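The Last Window on Tekier Street

December 28, 2022

The alterations shop at the bottom of Tekier Street has no sign to speak of, just the word SEWING in stick-on letters, with the G hanging on by its tail. The woman who runs it has been hemming, letting out, taking in and rescuing clothes there for 23 years, and she agreed to talk with me on the condition that I leave her name out of it and that I bring the coat I had mentioned on the phone. I brought the coat. It got looked at before I did.

"Who did this lining?" she asked, turning a sleeve inside out. I said I thought my grandmother had. "Well, she knew what she was doing and she was in a hurry. Look how nice the stitches are up here and how long they get down by the cuff. She had something on the stove."

We sat at the back, by the radiator, with the coat across her knees the whole time, and I have to admit that a good part of my tape is the two of us talking about that coat. But I had come to ask how a person gets into this line of work, and we got there eventually.

She grew up in Trernitz, where her mother took in mending for half the street. "I hated it. There were other people's pants on every chair. You couldn't sit down to supper without moving somebody's pants." She swore she would work in an office, and for a while she did, keeping the order books at Kramer, the uniform company. She liked the typing and she liked the lunch hour. Then one July the woman who did the repairs went out with a bad wrist, and a whole rack of jackets was sitting there with the wrong buttons on it.

"I said I'd do a few. I did them at my desk, with the phone on my shoulder. And my boss came by and looked at them and looked at me and I thought, oh no, I've done it now, I'll never type again." She laughed at this for quite a while. "And I never did, or hardly."

I asked what people bring in most. Zippers, she said, without stopping to think. Zippers and hems, and after the holidays the waistbands. She doesn't mind any of it, though she has opinions about zippers that could fill a page of their own — she would rather put in a metal one any day, and she'll tell you so while she is putting in the plastic one you asked for. Wedding dresses she takes in the spring only, and never more than 2 at once. "You can't have three brides. I had three brides one time and I got shingles."

The biggest job she ever took on was for the Dremance, the old theater across the river, back when it was getting ready to reopen. They wanted the velvet curtain saved if it could be saved. It came to her in pieces, in the back of a bread truck, and she worked on it in a church basement with the tables pushed together. She kept a notebook for that one, and she got up to find it for me. On the last page, underlined, was the number of hooks she had sewn on by hand: 3109.

"I didn't need to write that down. I just wanted to be able to say it to somebody."

Did she go to the opening? She did, in a dress she had finished that same afternoon, and she could not tell you one thing about the play. "I watched the curtain. It went up beautiful. It dragged a little on the left coming down, and I sat there the whole intermission wanting to go back and fix it."

Somewhere in here a customer came in for a skirt, and there was a long conversation about knees and whether stairs are good for them or bad for them, and I drank my tea and looked at the thread. She keeps it by color, mostly, except that the browns have gotten mixed up with the greens and she says she likes them that way. She matches thread in the doorway, in daylight, even in the cold, with the door propped open and her glasses pushed up on her head.

I asked whether young people are learning to sew. She thinks more of them are than when she started. They come in with something they've bought secondhand and want to know how to do it themselves, and she shows them, which I suggested might be bad for business. She waved that off. "They do one hem and then they come back with the rest of the pants."

As for retiring, she has been meaning to for 2 years now. Her hands are fine in the morning and less fine by supper, so she has moved the small work, the buttonholes and the beading, to the first hours of the day and leaves the pressing for late. She has quit taking leather. She would like to see her sister more. But the lease came up in the fall and she signed it again, standing at the counter with a mouthful of pins.

The coat, by the way, stayed with her. She is going to redo the lower part of the sleeves and leave my grandmother's good stitches alone at the top, and she wouldn't give me a date.
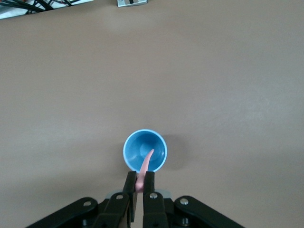

"Come by when it gets cold again," she said. I told her it was cold now, and she said then I had better wear a sweater, and went to see about the skirt.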